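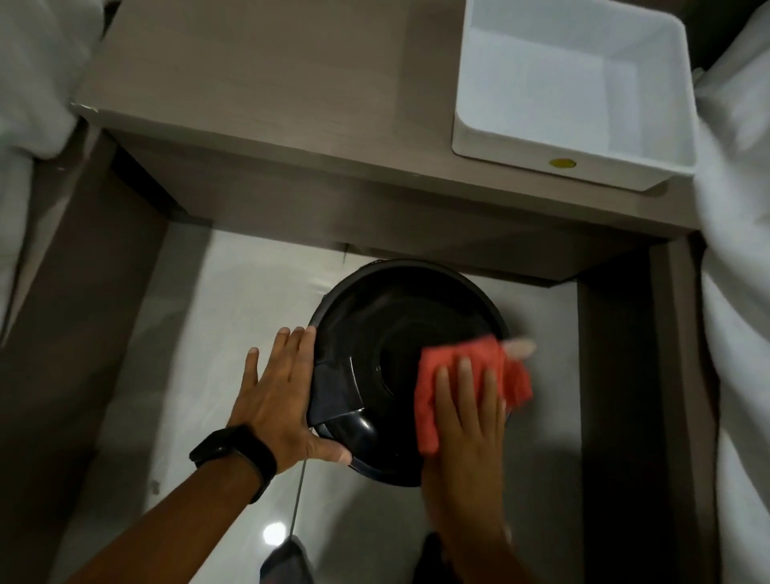 It is my second year in the robotics club at Udmont, and this November we changed our project. Last year we made small line followers from a kit. Now we study household robots, and each member must keep one machine in good condition and write a log of it. I keep a robot vacuum.

The idea came from Cempaka Raju, who leads the club. She said that before we write any code for cleaning robots, we should live with one and take care of it with our hands. At first I was a little disappointed, because I wanted to program. After 10 pages of log I think she was right.

My routine is simple. I turn the robot off, then I wipe the top with a dry microfiber cloth, and I hold the body with my other hand so it does not slide on the tiles. After that I turn it over and take the hair out of the brush. The brush takes the longest time. I have long hair, and so does my sister.

Pao-chu Kong has a different method. She cleans the sensors first and the cover last, and she uses cotton swabs for the small places. We compared our logs at the last meeting and talked about it until 4 in the afternoon, when we had to give the room back. Hayley Birkett asked if dust on the cover matters at all for navigation. We did not agree, so she will test it with her robot, two weeks with cleaning and two weeks without.

My own question is about bathrooms. My robot often loses time in narrow places under a counter, and I want to know if shiny floor is a part of the problem. I have 23 runs in my table now, but I forgot to write the floor type for the early ones. I will have to repeat those before the next meeting.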